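Useo Community Help > Home > Kids and Playrooms

Toy rotation in a small apartment, does it work or just more work??

Vlasta Pavlović
Posted Monday, November 23, 2020

Hi all. Typing this during nap so sorry if its messy.

Two kids, 4 and 20 months. 900 square feet, no basement, one hall closet that is mostly coats and the vacuum. Everything they own is in the living room in one giant wicker trunk. Every morning they tip the trunk over, play with nothing for ten minutes and then ask for the tablet.

My sister in law swears by toy rotation. Put most of it away, leave a little out, swap. Tried it in October and gave up in a week. Couldn't remember what was where, the 4 year old kept asking for stuff that was packed, and I was up on a chair in the closet three times a day.

So what I want to know:
- how much do you leave out
- how often do you swap
- what do you do when they ask for something that's put away
- where does it GO if you don't have a garage

Not getting rid of much right now, a lot of it is from grandparents and they visit. Budget is small, maybe $40 total for bins or whatever.

Thanks in advance

Chaminda Biswas

Just get rid of it. Kids had sticks and a ball for thousands of years and were fine. We gave away nearly all of ours when we moved and mine never asked. The grandparents will get over it.

Vlasta Pavlović

Ok but I said I'm not getting rid of it

Sorin Vidmar

We've done this for two years with three kids so here's what stuck. Long, sorry.

First thing, ditch the trunk. Or use it for blankets. Anything deep with a lid turns into a dump pile, they can't see past the top layer so they tip it. Ours did exactly the same. Low open shelf, stuff sitting on it with gaps in between. Looked weirdly bare to me at first. They played better the same afternoon.

How much out: we do 10 things. A "thing" is a set, so the train tracks are one, blocks are one, a doll with her clothes is one. Books don't count, leave books out always. With a baby in the mix I'd keep two or three for the little one down low and the fiddly stuff up top for your 4 year old.

How often: stop doing it by the calendar. That was my mistake, I had every Sunday night written down and by week three I hated it. Now I swap when I notice I'm stepping over something nobody has touched. Sometimes that's five days, sometimes it's a month. And I don't change the whole shelf, just two or three sets. If you change everything they get wound up and you get the dumping again.

Asking for packed toys: give it to them. Really. It's not a punishment. But it's a trade, they hand me one set and I go get the other. My oldest learned to do this pretty fast and half the time she decides she doesn't want to give anything up so the whole thing goes away.

Never rotate the favorite. Whatever they sleep with or carry around, plus the one toy they go to every single day. For us that's the Duplo. It's never been put away once.

Where it goes: under the bed. Flat bins on wheels if you can find them used, otherwise the cheap under-bed kind, the lids crack but who cares. Measure the gap first, I didn't and had to return four. Top of the closet is the worst place, I think that's why you quit. If you need a chair you won't do it.

Label the end, not the lid, because the bins are pushed in and you only see the end. Masking tape and a marker. Don't go buying a label maker. I also keep a note on my phone, just "left bin: trains, doctor kit, magnets". Update it when you swap or its useless.

Your $40 should cover it if you skip the matching stuff from the fancy stores. Two under-bed bins, a roll of tape, and a handful of zip pouches for puzzles. Cut the picture off the puzzle box and put it in the pouch with the peices.

Fatos Dimitriou

Agree with most of Sorin's. Few things to add, on my break so quick.

Don't sort too fine. I did colors, sizes, the works. Lasted one evening. Now it's wide groups only: builds, rolls, dress up, pretend food, art. A kid can clean up into five groups. A kid can't clean up into twenty, and neither can my husband.

Pack sets that go together in the SAME bin. We had play pots in one place and the food in another and never once brought them both out, so neither got used.

Check batteries when you pack. Take them out if it's going away for a long time. Lost a singing bus to leaky batteries.

For the grandparents, I text my mom before she comes and ask which one she wants to see out. Takes a minute. She loves it, picks something every time.

For the 20 month old I'd skip rotation for the tiny stuff completely, put it up high until the baby is done chewing on everything. Big chunky pieces only down on the shelf.

Clear bins vs solid, people fight over this. Clear if it's for you, since you can find things. Solid if the bins are somewhere the kids can see, or they'll beg for what's inside all day. We have a mix and it's fine. Pretend food is the one I leave out the longest, mine get a solid month from it.

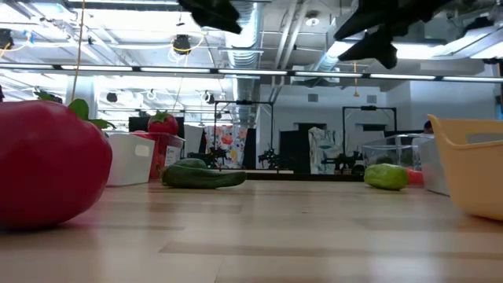 Then it goes back under the bed and the blocks come out again. Start with one bin this weekend, don't try to do the whole trunk in one nap. Good luck!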